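Itstead Workshop News
October 8, 2018

Gralido: two arms, one table, and a lot of T-shirts

The two-arm build is back together after the summer and has a name on the bookings sheet now, which is Gralido. Members who have asked what state it is in can take this as the long answer. The short answer is that both arms move, both grippers close on cloth, and folding a shirt from start to finish is still some way off.

For anyone who joined after the spring, the project started as a single arm built from a kit of joints that came from Kokkinos, the surplus dealer out past Rimetham. It was meant to pick up blocks. It did that well enough, and then it sat under a sheet while we argued over what it should do next. Cloth won the vote. A shirt has no fixed shape, it hides its own corners, and it needs two hands, so we ordered the parts for a second arm and started over with the mounting.

Mechanical

The arms are matched left and right, with the white covers on the shoulders and elbows. The covers are there to keep sleeves and hair out of the joints, and they stay on whenever the power is on. If you take one off to get at a bearing, put it back before you leave, even if you plan to come straight back to it.

Each arm ends in a parallel gripper with two black fingers. Cloth has taught us a good deal about fingers. A hard, flat finger will slide across a cotton shirt and come up with nothing. A sharp one gets hold of it and leaves a mark. The set we have on now has a thin pad glued inside the tips, and it picks up a single layer more often than the old set did. It also picks up two layers when we want one, and we don't have a cure for that yet. Spare pads are in the drawer marked Gralido. Please use the glue that is in the same drawer and let it set overnight.

The mounts were the slow part. The first ones flexed when both arms reached out at the same time, so that the left gripper would be in the right place until the right arm moved. We remade them in thicker plate with 6 bolts in each and the problem went away. Bolt heads are marked with a paint line across the joint. If a line is broken, tighten the bolt and write it in the log.

Cables

We are still losing more time to cables than to anything else. The gripper cables run outside the arms, and a loop is left near each gripper so the wrist can turn. Too little slack and the plug works loose. Too much and the loop drags over the table and takes the shirt with it. The present length is a compromise, and it is wrong for one move, where the wrist rolls all the way over to lay a sleeve flat. In that position the left cable pulls tight. Stop the arm if you see it happen and back the wrist off by hand control. Don't pull on the cable.

A member offered to run everything through the inside of the arm covers. We looked at it and there isn't room at the elbow without printing new parts. It may be a winter job.

The table

We tried three tops before settling on the smooth white one with the rounded corners. The old plywood bench top had enough tooth to hold a shirt still, which was useful when smoothing it out and a nuisance when sliding the fingers under an edge. On the smooth top the fingers get under the hem much more easily. The price is that the whole shirt will skate if only one arm pulls, so every pull now has to be matched by a hold on the other side.

White also gives the software a plain background to pick the cloth out from. Please don't put dark tape on it, and don't leave mugs or tools on it between sessions. Wipe it with a dry cloth only. The spray cleaner left a film that made the pads slip, and we chased that for a whole evening as if it were a fault in the code.

Light

The big windows are a mixed blessing. On a bright day the far side of the room washes out and the cameras darken everything else to make up for it. The wrinkles in the shirt then flatten into one color and the program can't tell a fold from an edge. We have fixed the exposure by hand for now, and it has to be set again when the weather changes. A blind would do the job better. There is a note on the wants list at the front desk, and if you have a roller blind going spare, leave a message there.

Software and teaching

Nothing is programmed move by move any more. One person guides the arms through a fold while the system records, and the recorded runs are then used to train it. We have 300 good runs on the drive so far. A good run means that the shirt began in a heap, ended folded, and nobody touched it with a hand on the way. Runs that went wrong have been kept in their own folder and labeled with the reason, and those have been more useful than we expected when it came to sorting out the grip.

A run takes 45 seconds when the operator is practiced and a lot more when not. New operators are welcome. It takes an evening to get the feel of it, and the usual fault at first is moving both hands at once. Set one gripper, let it hold, and then move the other.

The order we are teaching is the same every time:

Drop the shirt on the table in a loose heap.
Find the near edge and take it at two points.
Pull away from the shoulders until the body lies flat.
Smooth the sleeves out.
Fold in the sides, then fold up from the hem.

The second step is the one that decides how the rest will go. If the grippers take the edge too close together, the cloth bunches between them and the pull only makes a longer bunch. If they take it too far apart, one of them usually has a sleeve. We have started marking each run with how far apart the grippers were at first contact, and the plan is to go through those figures at the November build night.

On its own, with no one guiding, Gralido will approach a shirt, place both grippers near the edge, and close. It gets a useful hold some of the time. It has carried a fold through to the end twice, both with the same shirt, so don't read too much into that.

Shirts wanted

We need more shirts. Plain cotton T-shirts in adult sizes are best, in any color apart from white — a white shirt on a white table is a test we are leaving for later. The lavender one is the nearest thing we have to a standard, and new settings get tried on it first. Small prints are fine. Please wash them before you bring them in, and leave out anything with buttons, zippers or a stiff collar. Nothing donated will come back to you in the shape it went in.

Working near the arms

These rules are on the card by the bench as well, and they apply to visitors.

There must be 2 people present whenever the arms are powered. One of them stays within reach of the stop button and does nothing else.

Hands stay off the table while the arms are live. If a shirt falls on the floor, leave it there until the run is over.

Lanyards, scarves and loose headphone leads come off before you step up to the bench.

Power down at the wall when you finish. Lower the arms onto the table first, with the grippers open. They will drop if the power goes while they are raised, and the right shoulder has already had one repair from that.

Next

The list for the coming weeks is new gripper pads in a softer grade, a strain relief for the left cable, and another hundred or more recorded runs with shirts other than the lavender one. After that we would like to try small towels, which ought to be easier, and then long sleeves, which will be worse. The log is kept on the shelf under the bench computer and anyone can read it. Please write in it too, even if all you have to report is that the shirt ended up bunched in the middle and the fingers closed on air.
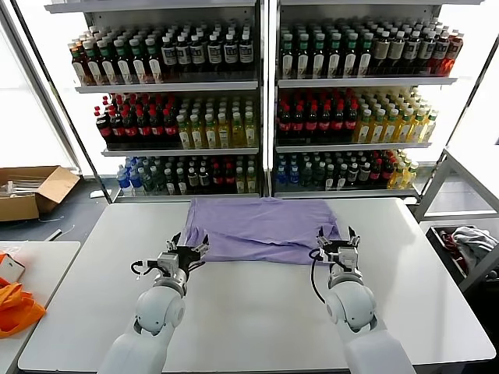
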